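Gunther Ostermann
Sunday, July 24, 2022

Thread on what has changed in our packing room since the robot arms were ordered. I run the late shift at Barnummont. We put mixed snacks into boxes for Hollico and a few smaller customers.

The arms aren't in yet. They're due in August. Until then some of us spend part of the shift packing with hand-held grippers, and the recordings are used to teach the arms.

So the job right now is the same job, done with two black fingers on a handle. You squeeze the trigger, pick up a packet, put it in the box, let go. Then the next one.

We've been asked for 2,000 good recordings. We have almost 200. A recording where you fumble gets marked as a fumble and kept, and I was glad about that.
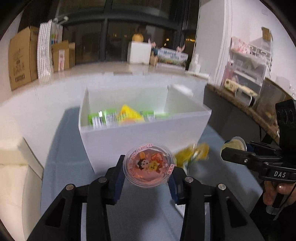

Jelly cups and snack packets at the table, late shift.

Jelly cups are the hard item. They're round and smooth, and if you squeeze off centre they turn in the pads. Packets are easier, but they slide down over each other and you end up standing them up again.

By hand I don't think about any of this. With the gripper I had to work out where I hold a cup and why. Mehwish Gilani has packed here longer than me and says she'd never once looked at how she does it.

She's also the quickest with the gripper by a long way, so she now trains the others. It went on her job sheet last week and there's extra pay for it. That took 2 meetings.

What people ask me most is whether there will be fewer of us. What I've been told is that no one on the late shift goes this year. Next year I can't say, and I've told them that.

The plan is for the arms to do the standard boxes. Mixed orders, returns and anything for Narnska stay with people. Someone has to watch the arms too, and that post is open to packers first.

Wrists are a complaint. The trigger is stiffer than it looks, so we swap after 3 boxes. If you're doing this somewhere else, sort the swaps out before you start.

Will post again when the arms are running.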